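Pourquoi le bois porte-t-il des nœuds et des veines ?

Dossier jeunesse, à partir de 8 ans
Musée du bois de Ponirberg, service éducatif
Texte : Inmaculada Mateos. Relecture scientifique : Marwa Ragab.

14 partages | 2 commentaires

Un arbre grandit de deux façons. Il s'allonge par le bout de ses branches et de ses racines, et il grossit par son tronc. Juste sous l'écorce se trouve une couche très mince, que les botanistes nomment le cambium. Elle fabrique du bois vers l'intérieur et de nouveaux tissus vers l'extérieur.

Au printemps, lorsque l'eau est abondante, l'arbre produit un bois souvent clair et tendre. En été, sa croissance ralentit et le bois devient plus serré, parfois plus foncé. L'hiver, dans nos régions, l'arbre se repose. L'ensemble formé par le bois clair et le bois foncé d'une même année s'appelle un cerne.

Pour connaître l'âge d'un arbre abattu, on compte les cernes à la base du tronc. Le musée conserve une rondelle d'épicéa dont le premier cerne date de 1921. Certains cernes y sont larges, car les pluies furent généreuses ; d'autres sont si étroits qu'il faut une loupe pour les distinguer.

D'où viennent les veines ?

Lorsque le scieur coupe un tronc dans le sens de la longueur, les cernes n'apparaissent plus comme des cercles. Ils deviennent des lignes. Si la lame passe près du centre, ces lignes sont presque droites. Si elle passe plus loin, elles dessinent des courbes, des flammes ou des arches. 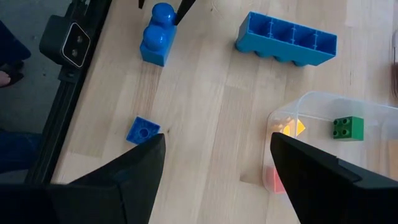 Le nœud, quant à lui, est la trace d'une branche. À mesure que le tronc grossit, il enveloppe peu à peu la base de ses branches. Si la branche est vivante, son bois reste soudé à celui du tronc : les menuisiers parlent de nœud sain. Si elle est morte, le nœud peut se détacher de la planche et laisser un trou.

Les nœuds sont en général plus durs que le bois voisin. Ils sont aussi plus difficiles à raboter, car leurs fibres suivent une autre direction.

Le bois bouge-t-il encore ?

L'arbre coupé ne pousse plus, mais son bois continue de réagir à l'air. Il gonfle lorsque l'air est humide et se rétracte lorsque l'air est sec. Une porte peut ainsi coincer en automne et se fermer sans peine après quelques semaines de chauffage. Avant d'utiliser une planche, il faut donc la laisser sécher. À la scierie Nkuna, partenaire du musée, les planches les plus épaisses attendent environ 20 mois sous un hangar ouvert au vent.

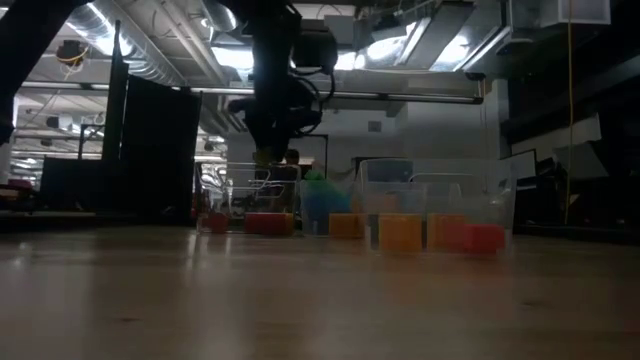

Pour fabriquer un grand panneau, on colle souvent plusieurs lames côte à côte. Un panneau ainsi assemblé se déforme moins qu'une seule planche très large. Les joints restent parfois visibles, et la couleur peut varier d'une lame à l'autre.

À faire chez toi

Choisis un meuble en bois et pose une feuille fine sur sa surface. Frotte doucement avec un crayon gras, sans appuyer. Si le bois n'est pas trop verni, les veines se dessineront sur le papier. Demande l'accord d'un adulte avant de commencer.

Petit lexique

Aubier : partie jeune du bois, proche de l'écorce, où circule la sève brute.
Duramen : partie plus ancienne, au cœur du tronc.
Raboter : enlever de fins copeaux pour rendre une planche lisse.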